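Plates are a fair test, and the machines have not passed it

The question I am asked most often is whether a machine can do the washing up. Washing is the easy part, and the dishwasher settled it long ago. Putting plates into a rack and taking them out again is the part still done by hand in nearly every kitchen.
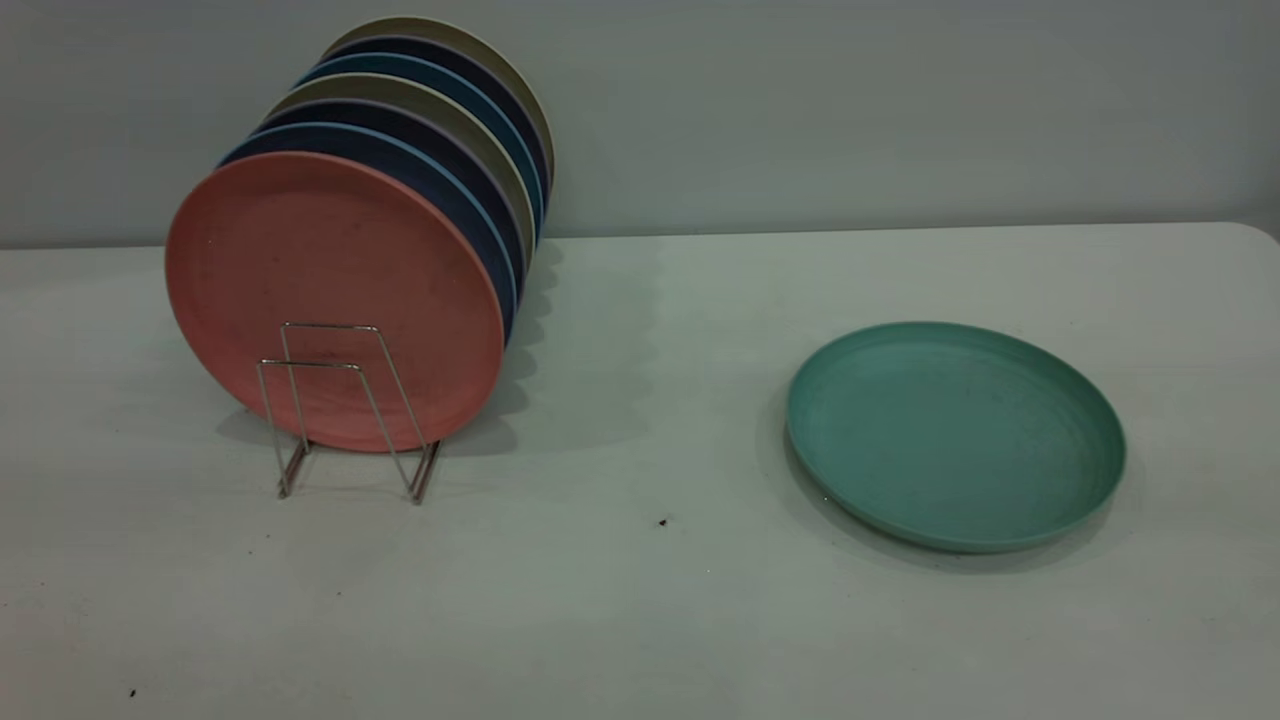 A plate in a wire rack offers very little to hold. The rim is thin and the face is smooth. The neighbouring plate is close enough that a finger a few millimetres too thick will push it over. A person tilts the plate, feels it come free and adjusts the grip without looking. A gripper with two fingers has to plan most of that in advance.

Suppliers like to quote success rates. Prorko's sales sheet gives 154 plates racked in a row without a drop. It does not say how long that took, or who set out the plates. 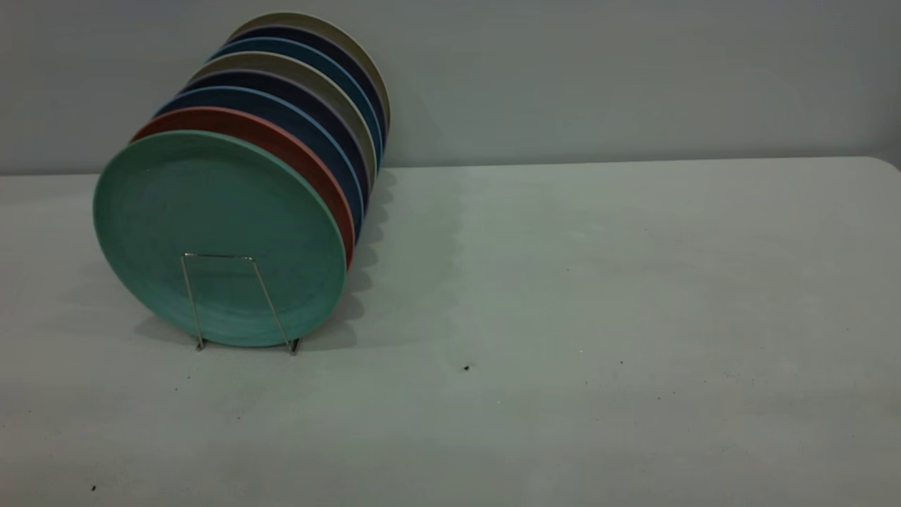
Dzifa Yakubu wrote to me after my last column that speed is the wrong complaint, as a slow machine working overnight still leaves the kitchen clear by morning. Her objection is sound for a home. It fails in a canteen, where the rack is needed again in 20 minutes.

My own objection concerns variation. Change the spacing of the rack, or turn it a few degrees, and a routine that ran well may stop. Fixed automation has always coped by holding the surroundings constant. A household will not be held constant, and a small shop floor only partly.

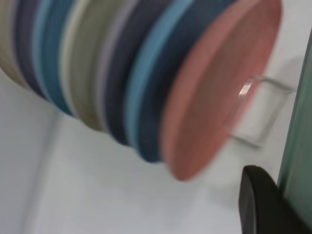

Cameras near the fingers help with this. They see the rim at close range, which an overhead view cannot always do. They also blur when the arm moves quickly, and their view is easily filled by the very thing being handled. Two views are better than one, but the software must then decide which to believe when they disagree.

I would not buy such a machine for a kitchen yet. I would consider one for a single station, with one type of plate and a person within reach. Any supplier who claims more should be asked to run the trial with the buyer's own crockery and the buyer's own rack.
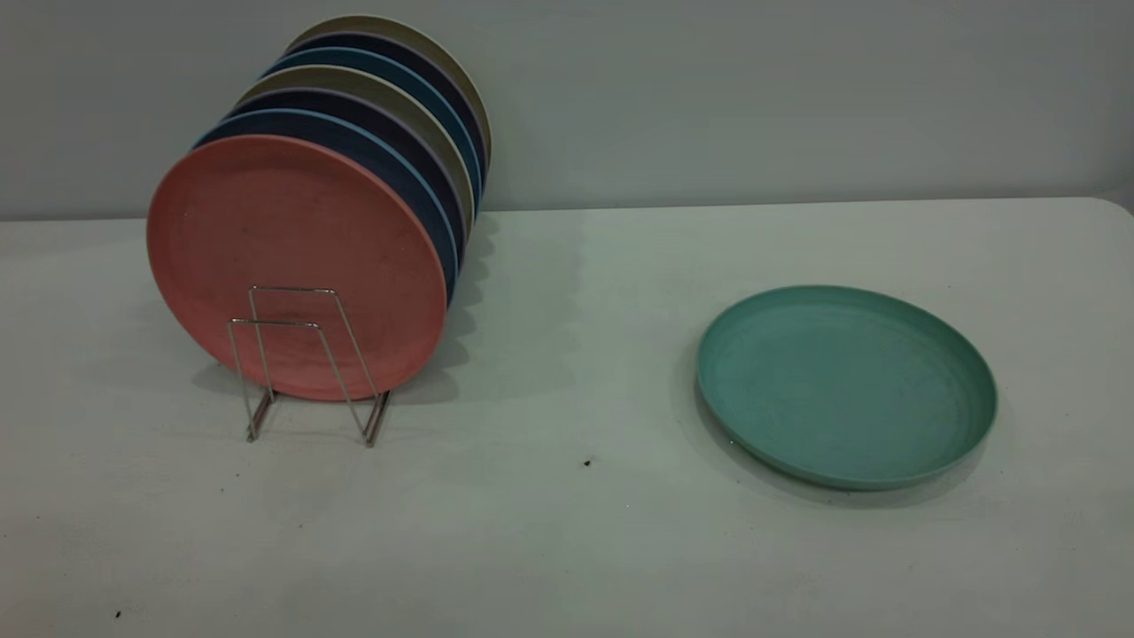 Eight plates in a wire rack and one lying flat.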